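Home » Kitchen » Reviews » Plarska countertop sealer

Plarska Countertop Sealer Review – Two Coats In

Posted November 19, 2018 by Normand MacPherson

Quick one, short on time. Marble counter, went in last January, never sealed right. Installer wiped something on it and left. By summer I had a ring from a lemon half and a dull patch near the sink. So, sealer shopping.

Tried the Numel spray first. Cheap, smells like a swimming pool, gone in a month. Water stopped beading and that was that. Won't buy again.

Then the Plarska. Comes in a squat can, screw lid, no applicator in the box, which at this price is annoying. Get a pack of lint free cloths before you start. Not paper towels. I used paper towels on the first go and picked fuzz off the stone for an hour.

Directions are printed tiny. Short version – clean with plain soap, rinse, let it dry overnight, wipe on thin, wait, buff off before it goes tacky. Second coat next day. Overnight means overnight, dont cheat.

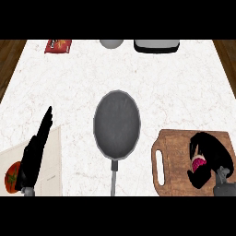
Does it stop lemon juice and vinegar from marking marble?
It buys you time and nothing more. Sealer slows down stains soaking in, but acid still eats the polish, so wipe up lemon right away.

Which brings me to the can, because the front says "total protection" and that is a stretch. Oil test, great. Drop of olive oil left through dinner, wiped off clean. Coffee, same. Red wine left a faint shadow, gone after a baking soda paste. Tomato I chickened out on.

Looks: no change in color on mine. My sister has the darker Donati stone and says hers went a shade deeper, which she likes. Test a corner first. Mine has pale veining and I was worried about yellowing – none so far.

Smell is strong the first night. Windows open. We ate out.

Buffing is the real work. Go in small sections or it sets up and you get streaks. I got streaks by the stove. A bit more sealer on the cloth softened them and they rubbed out, but that was a bad ten minutes.
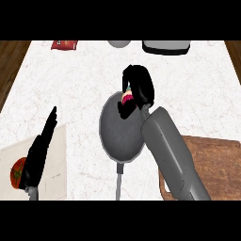
How long before you can put pans and dishes back on the counter?
Give it a full day after the last coat. The can says light use is fine sooner, but I'd wait so nothing sticks or leaves a mark.

Hot pans still go on a trivet, sealed or not. Same rule as before.

Versus the Plavonero paste a neighbor swears by: the paste has more shine, takes longer, and you need knees and elbows for it. I want it over with. Plarska wins for me.

Bad points again – no cloths, tiny print, the smell, and the lid gums up if you dont wipe the threads. Mine needed pliers for coat two.

Would I buy it again, yes. Four stars. Will update when the water quits beading, probaly spring.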